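3.2 Materials

The blocks were taken from the Kütt set, which is sold for use in preschools. They are rectangular, made of wood and painted in one color each. For every trial we used 2 blocks, one red and one blue, placed on a matte white surface with a clear gap between them. The surface was not replaced during the study, so small marks from use remained on it.

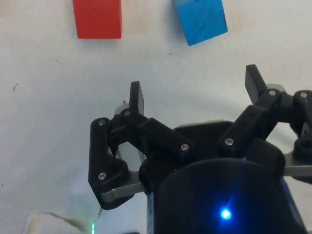 Figure 2. The red and the blue block on the white work surface.

The position of the blocks was changed after each trial, and a small rotation was allowed - we did not try to align them with the table. In total 136 layouts were prepared, and 18 of them were kept apart for the color naming task described in Section 3.4. Blocks with worn paint stayed in the set.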